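About Zultia

What we do

Zultia tests whether machines can do ordinary chores. We started with the home: folding towels, loading a dishwasher, wiping a counter. Two years later we added shop-floor and back-room work, such as packing small parts, putting stock on shelves and tidying a lab bench. We work out of a single-story building in Carnstead and sell no robots of our own. Clients send us a task, and we tell them how close a machine is to doing it.

The short answer, for most chores, is that a machine can do part of the job. Picking up a known object from a known spot is in fair shape. Doing it when the object has been moved, turned or swapped for a similar one is much harder. Clear glass and thin plastic still give trouble, and so does anything that has to be hung up, hooked on or put back exactly as it was found.
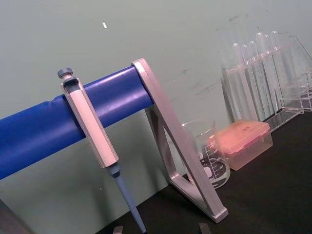 We keep a list of 172 chores and score each of them the same way. A chore is broken into steps, and each step is run many times with small changes to the layout. A person stands by and writes down every time help was needed. Our last full round came to 2156 runs. We publish the failures along with the rest – clients tell us they read those pages first.

Our bench work

The lab bench tasks grew out of a request from Mandden, a supplier to teaching labs. They wanted to know who would put everything away at the end of a class. It is a good test for us, as the chore is close to clearing a kitchen table but the items break more easily and each has its own place. The stand, the rack and the beaker call for different grips, and an arm that handles one well may be poor at the next. 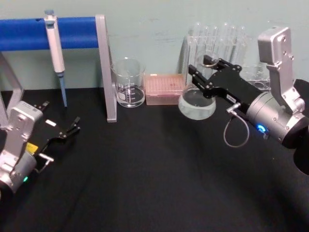

Bench task: the right gripper holds a round-bottomed flask in front of the test tube rack.

How we are set up

The company has a test floor, a small machine shop and an office upstairs. The software we use to log runs is called Yoo. We wrote it ourselves and still fix it ourselves. Our report library holds 293 task reports, and clients can ask for any of them by task name. Visits to the test floor are by arrangement, except in July, when the floor is closed for repairs.

We take on work from makers of household goods, small factories, schools and care homes. Jobs usually begin with a phone call and a list of what gets done by hand today. 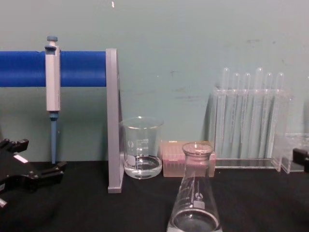

Can I buy a machine now that will do all my chores?
Not one that we have tested. Some machines do a single chore well, and a few can do several if the room is kept the same from day to day. For a whole house or a busy stockroom, plan on a person doing most of the work.

Page last updated April 2022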